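Landlord keeping my security deposit over "cleaning and repainting", do I have to go to small claims?

Posted 5 Jun 2018 in Renting & Tenant Law

Hi all, first time posting, long time reader. I rented a one-bedroom on Distberg Street for a little over three years through an outfit called Cordeiro Property Management. Moved out at the end of my lease, gave proper written notice, returned both keys, the whole deal. My deposit was $335 plus a separate $216 "pet deposit" (for a cat who mostly slept on top of the fridge).

Well, 37 days later I finally get an envelope. No check in it, just a one-page letter saying the entire deposit was applied to "cleaning and repainting" and the pet deposit was "non-refundable per policy." No receipts, no breakdown, nothing. I have my lease right in front of me and the word non-refundable isn't anywhere in it. It says deposit, deposit, deposit.

I scrubbed that place for two days! The walls had a few nail holes and some scuffing behind the couch, and that's it. I called the office 4 times and got voicemail every time but one, when a very bored person told me to "put it in writing."

So my questions are, can they charge me for paint after three years, does the late letter matter, and is small claims worth it for this kind of money? I've never been inside a courtroom in my life and the idea makes me kind of sick to my stomach. I'm also on a tight budget at the new place, so this really is grocery money for me.

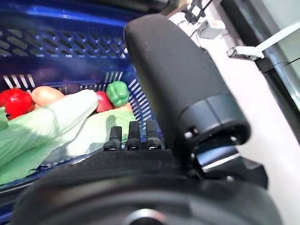
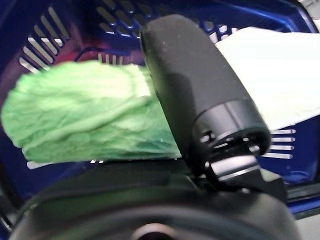 Oh, and I did not do a walk-through with them when I left. I asked for one and they said they were "booked up." I have that in an email at least. I also took some video on my phone the last night but the lighting is terrible and half of it is me talking to the cat.

Thanks for reading all this!

Best answer

I'm not a lawyer, but I went through almost this exact thing with a company called Sonda Rentals, so take this as one tenant to another.

First thing, look up your state's deposit law. Every state does it a little differently, but a lot of them give the landlord a set number of days to either return the money or send you an itemized list. In many places that's 30 days or less. If yours is one of those, then a letter at day 37 is a real problem for them, and in some states they lose the right to keep any of it. Check whether the clock starts when you moved out or when you gave them your new address, that tripped me up.

Paint is usually considered normal wear and tear after a few years. Small nail holes too, most of the time, though some leases get specific so read yours again. Big gouges or a purple accent wall would be another story.

Before you file anything, send a demand letter. Keep it short and polite. Say when you moved out, how much you paid, what the law says, and give them a deadline (I gave two weeks). Say you'll file in small claims if you don't hear back. Send it certified with return receipt and keep a copy. Mine got a check out of them in nine days and I never saw a judge.

Keep that email about the walk-through. Print it! Print everything. And don't toss the video just because it's dark, grab some stills where you can see the walls.

Answer 2

Small claims isn't scary. I've been twice, once as the one suing and once the other way around (long story, fence). You fill out a form, pay a filing fee, and wait for a date. Ours was in July and the whole hearing took less time than finding parking. You can usually ask for the filing fee back if you win. Wear a clean shirt and don't interrupt.

On the pet deposit, what the lease calls it matters a lot. Some states don't allow non-refundable deposits at all and some allow a "fee" if it's spelled out as one.

Answer 3

they all do this. mine kept everything and I just let it go, not worth the headache. next time take pictures

Comments (3)

The demand letter advice is right on. Our tenant hotline even had a template, so see if your city has one.

Is this the same Cordeiro that manages the Jekum Court apartments? They did the "non-refundable" thing to my sister.

OP again, yes, same one. Letter goes out tomorrow, certified. I looked up my state and it's 30 days!!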